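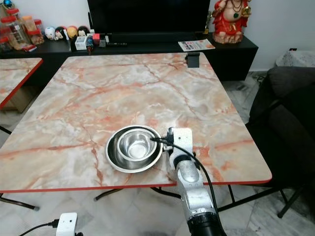

Two steel bowls, one inside the other, on the marble-patterned folding table.

Nesting Bowls and a Folding Table: How I Keep Both Nice

Print this page | E-mail this to a friend

I have had more letters about mixing bowls than I ever expected to get in my life, and the one that finally sat me down to write came from Thiện Ông over in Stellville, who wanted to know why his steel bowls stick together in the cupboard and what to do about the cloudy ring in the bottom of the big one. So let me take those in order, and then I'll wander off into tables, as I always do.

Stuck bowls first. They nearly always stick when they've been put away damp. Fill the inside bowl with cold water and a few ice cubes, stand the outside one in a sink with a couple of inches of warm water, and wait 2 minutes. Then twist gently – don't yank! – and they should let go. I have seen people go at them with a butter knife and all that gets you is a scratched bowl and a bent knife.

For the cloudy ring, warm a little white vinegar, swirl it around, leave it while you have your coffee, then rinse and dry with a soft towel. Rub with the grain if your bowl has a brushed finish. Steel wool stays in the garage, please.

When you put them away, lay a paper coffee filter or a square of old T-shirt between the two. A smaller, deeper bowl sitting in a wide shallow one is a very handy pair to keep together, by the way. I mix in the deep one and use the wide one for peelings, or put ice in the wide one when I'm whipping cream on a hot May afternoon.

Now, tables. A patterned top like this one hides crumbs wonderfully, so you have to wipe it by feel as much as by eye. Run your bare hand over it after the cloth and you'll find the sticky spots. Go along the edge trim with an old toothbrush and a drop of dish soap, and dry it right away so water doesn't creep underneath.

Folding legs want a wipe too, especially down by the floor. If a hinge squeaks, a dab of candle wax will usually quiet it. And do check that the legs are fully open before you set anything heavy on top – my sister in Onham lost 16 jars of plum jam on a Thursday evening and she still brings it up at Thanksgiving.

Sign up for our free household newsletter. You can unsubscribe at any time.

This site uses cookies. By continuing to browse you agree to our use of cookies. OK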